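Gripper trials in the sim kitchen: where we are in April 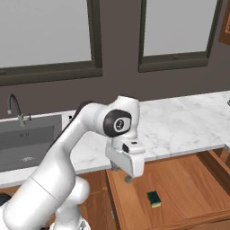 Drawer task in the simulated kitchen, gripper above the open drawer with the sponge inside.

Hi Imani, and hello to everyone at Sabatier who gets these forwarded,

Second report of the grant, and a much happier one to write than the last! You asked us to spend this stretch on the gripper question before any money goes toward hardware, so that's what this covers. Phong's controller notes are coming separately (they're long, you've been warned).

We compared 2 grippers on the same arm model. The first is the plain parallel one with short fingers, and the second is the Radness design with the longer curved tips that Veerle has wanted to try since the proposal. Each got 400 runs of the drawer task: reach over the counter, go down into the open drawer, get hold of the sponge, bring it up and put it in the sink. We shuffle where the sponge lies and which way it's turned, and the drawer opening varies a bit too.

I really expected the long fingers to walk away with it. They do reach the back corners of the drawer more easily, and Veerle was very pleased for a day or so. But they kept catching on the drawer's side wall on the way back out, and once they catch, the controller pushes harder and the whole thing goes sideways. The short ones have the opposite trouble. The housing has to come down so low that it gets uncomfortably near the counter edge, and the planner would sooner give up than squeeze past. When it does commit, though, the grasp is good. Of the short-finger runs, 19 ended with a dropped sponge. I don't have a drop number for the long fingers that I trust yet, so I'm leaving it out until Diễm has been through the logs again.

Diễm also rebuilt the sponge, by the way. Our old one was a rigid block and everything looked wonderful with it. The new one squashes, and we threw out all the earlier results and started over. It cost us the better part of two weeks and I'd do it again.

On controllers, we're staying with the compliant one for now. The stiff position controller is quicker on a clean approach, but any touch on the drawer and it's all over. Trí got the compliant version to back off and retry, and watching it feel its way around that side wall is a delight (I've made everybody in the office come and look).

Cameras are the weak spot. The wrist view is blocked by the gripper itself at the very moment we want it, and the overhead view loses the sponge under the counter overhang when it sits far back. Trí wants to try a second wrist camera, mounted lower. It's free in simulation, so we'll do it, but it would mean a new bracket on the real arm and I'd like your view before we get attached to the idea.

Spending: we're under on compute and a little over on Diễm's hours because of the sponge. I'd like to move the difference across if that's okay with you. Nothing has been spent on hardware.

Next up:
- 50 runs per gripper with the drawer only half open
- medium-length fingers, if Veerle can finish the model
- the lower wrist camera
- a first visit to the Fendcombe lab to measure their actual drawers

Call me any time after lunch if something here is unclear.

Posted in: Wosley project / Progress reports / Manipulation

3 comments

Imani N.
Thanks for this, very readable. Fine with moving the compute money. Please hold off on the bracket until we've talked.

Veerle Aerts
For the record I was pleased for two days. Medium fingers are nearly done, the tips still need collision shapes.

Phong
Controller notes are up in the shared folder. They are not THAT long.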